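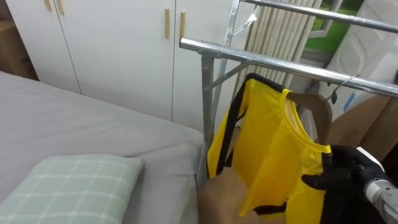
The Engebretsen mill opens its doors once a year, in February, when the road up from Truddale is at its least inviting. I suspect this keeps the numbers down. It did not keep me away, because I have been buying their buckwheat flour for years and had started to wonder where all my money went.

Part of it goes to hairnets. You get one at the door, plus a paper coat and a form asking if you've been near wheat that morning. I had eaten toast. The form had no box for a small amount of toast, so I was sent to wash my hands for a second time and given a fresh coat, and after that I was treated as safe.

The tour starts in the grain store, where the buckwheat arrives in 2,000-pound sacks and sits until the lab has tested it for gluten. The lab is a counter with a sink. Every sack gets sampled, and the results come back on a strip a lot like the ones people wait for nervously in bathrooms. A sack that fails goes to a farm outside Sosomthorpe and is fed to pigs, who have never complained.

Then the milling room, which is what everyone comes for. There are two stone mills and one steel roller mill. The stones turn slowly to keep the flour cool, and our guide spoke of them the way other people speak of their grandmothers. The roller mill does most of the work and got one sentence. Chickpeas go through it, also brown rice, and a sorghum blend they pack for Ivesix, the store brand I had always assumed came from somewhere much bigger and a long way off. Same flour, different bag, cheaper by enough to make me stare at the wall for a bit.

It is loud in there. I asked why the teff costs so much and got a full, friendly answer, of which I caught "Because" and "boat."

Between products the whole line is stripped and cleaned, and that takes longer than the milling. They do the rice first, then the sorghum, with chickpea last, since chickpea dust gets into everything and smells like a damp basement until it's cooked. I can confirm this. So can my car.

Packing is at the far end. The machine fills 30 bags a minute on a good day, and we were there on a different sort of day. Something had jammed, and a man with a wooden spoon was talking to it.

Tasting was in the break room: buckwheat pancakes (excellent), chickpea flatbread (very good, go back for more), and a sorghum brownie that took some commitment. Coffee was free. The shop, conveniently, is the only way out. I bought two bags of the buckwheat, one of the chickpea, and a mix for pizza crust that I will put in the cupboard beside the last one.

Tours last 48 minutes according to the leaflet and closer to two hours in life. Wear shoes you don't mind turning white, and skip the toast.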